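How do you keep small garden tools together indoors?

fernshelf_68
Posted 23 September 2024

I do all my potting inside on a wood tabletop, and I'm tired of hunting for things. I moved into a second floor place in February and the balcony is too windy to work on, so the table is it. I have one plant that I fuss over way too much, a spray bottle, a glove, a hand rake and a few little trowels. Every time I sit down to do 10 minutes of plant care I spend half of it looking for the rake! I also end up with white specks all over the wood.

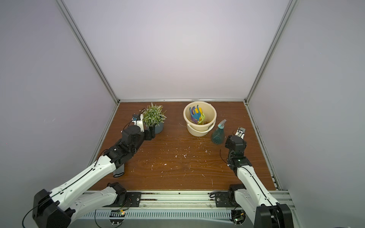

My budget is pretty small – I saw a tool caddy from Gumedar for $31 and that feels like a lot for a box with a handle. I'd like the plant and the spray bottle to stay out on the table like they are now, and just have the rest live somewhere. Does anybody have a setup that works? And what do you do about the specks, do you wipe or brush?

McKinnonPorch
Member, 17 posts

Bucket. Seriously, just a plastic bucket with a handle. I had the fancy Sorkodberg organizer and gave it away, because every slot was the wrong size for something. With a bucket you drop it all in, handle ends down, and the business ends stick up so you can tell what's what without digging. Mine cost 2 dollars at a yard sale and it goes from the table to the sink and back.

The glove I leave out flat so it can air. If you shove it in the bottom damp it gets nasty, ask me how I know.

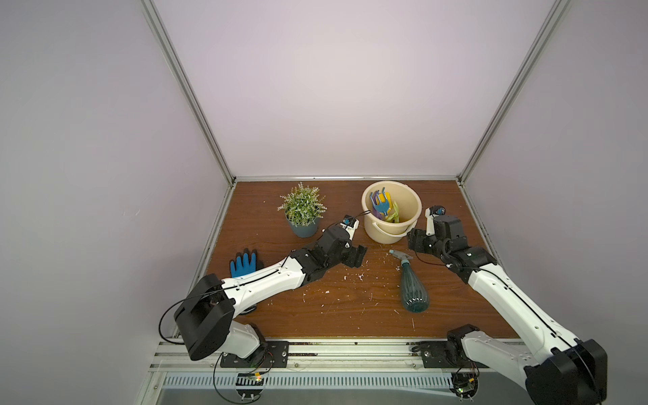
Same goes for spray bottles, I wouldn't put those in the bucket at all. The trigger catches on everything and you'll pull up the rake when you want the bottle. Stand it by the plant if you have the space. For the specks I use a dry brush first and then a damp rag. Going in with the rag first just smears it around on wood.

tansy_and_twine

Agree on the bucket, but I'd add one thing, which is color. I used to have a matching set from Fevenard, all dark green, and I could never find the one I wanted (they vanish in a pot of leaves, too). Now I buy odd ones as I see them and I grab by color without thinking about it. 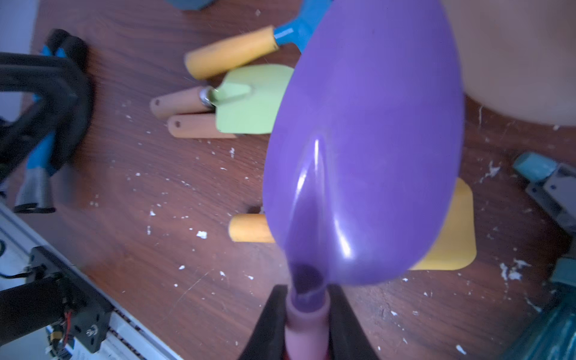 Trowels are where it helps the most, at least for me. I keep a big one for scooping mix and a little one for getting in around the edges of a pot, and they feel nearly the same if you're reaching without looking. But a purple blade on a pink handle next to a small pale green one with a plain wood handle – no way you'd mix those up. If yours have a hanging hole near the end of the handle you could also put a couple of hooks on the wall and skip the bucket for those.

No idea on the specks, sorry. I put down newspaper.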